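August 2019
By the Tralen newsletter desk

I'd gone over to Clokerard to talk about money, so of course the first thing I did was get distracted by a toy kitchen. The lab manager let me poke at it for a minute (I opened the microwave, I'm only human!) and then steered me back to the spreadsheet.

"Everybody wants to talk about the arm," she told me. "The arm was one line. It's all the other lines that got us."

Their first budget, drawn up back in February, came to $1,430. By the time they'd finished ordering, they were at $1,919. I asked where the difference went, and she started laughing before I'd gotten the question out.

"Cables. Mounting parts. A spare gripper, then shipping on the spare gripper. And we paid $96 for a power supply I'd sworn we already had in a drawer."
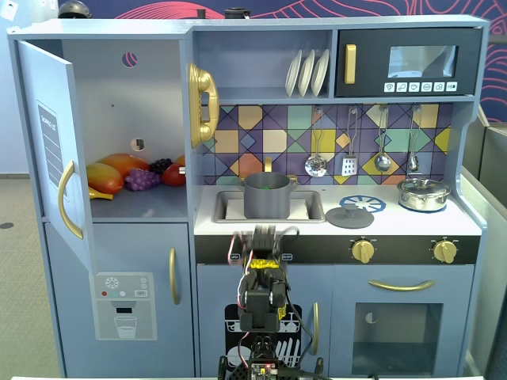
The arm at the play kitchen, with a pot in the sink and a lid over by the burner.

The kitchen was the easy part to approve, she said. They'd priced out a full-size mockup from Bokeck and gave up pretty fast, and a kid's set has doors, handles and knobs to work with too. "You want things to grab and things to open. I didn't need running water."

So what would she buy first if she were starting over? She didn't even stop to think. "Two of whatever breaks. Our supplier, Khasawneh, can take up to 3 weeks on a motor, and I can't have people sitting around for that."

She's working on next year's request now and she wants a second arm in it, plus a proper line for spares this time. I asked if she'd padded the number. "I've rounded up," she said, and closed the laptop.

Contact the newsletter desk | © 2019 Tralen | Back to top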